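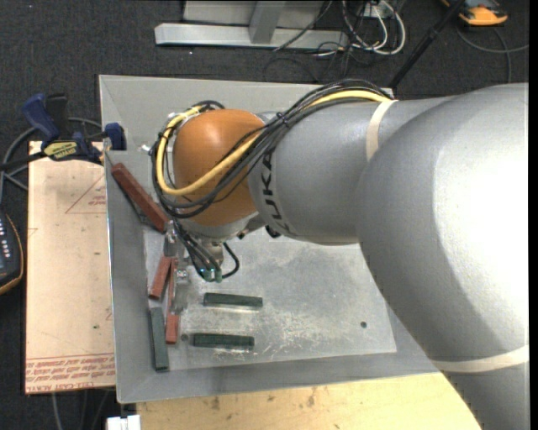 Stores at Kamton wrote back that the short count is on the red bars only, the green ones tally, and could we please stop closing the ticket before the bin has been emptied by hand.

Reopened. Ticket 1794, parts bin, red and green bars.

Reported: system stock for red is 396. Hand count came up 22 short. Green matches.

Checked so far:
- Delivery notes from Drimov for November. Quantities agree with what was booked in.
- Label on the shelf carton. Correct part number, correct color.
- Green cartons opened and sorted. No red bars mixed in.
- Returns shelf. One open bag, red, no paperwork. Not counted yet.

Second question from stores was about the marks on the bin floor. They are scratches and scuffs in the gray surface. Wiped a patch with a damp cloth at 2:40 and the smudges came up, the scratches did not. Bars from that patch had no marks on the underside. No need to replace the bin for this.

Still open: the bag on the returns shelf. Hermans packs red in bags of 58, so a part bag could cover the shortage. Will count it, book it in and update here. Please leave the stock figure alone until then.

Status: waiting on count

Related tickets
Green bars, wrong label on carton
Shelf carton split at base
Drimov delivery note missing page 2

Support desk > Stores > Parts bins > Ticket 1794

© Zivell Support | Contact | Back to top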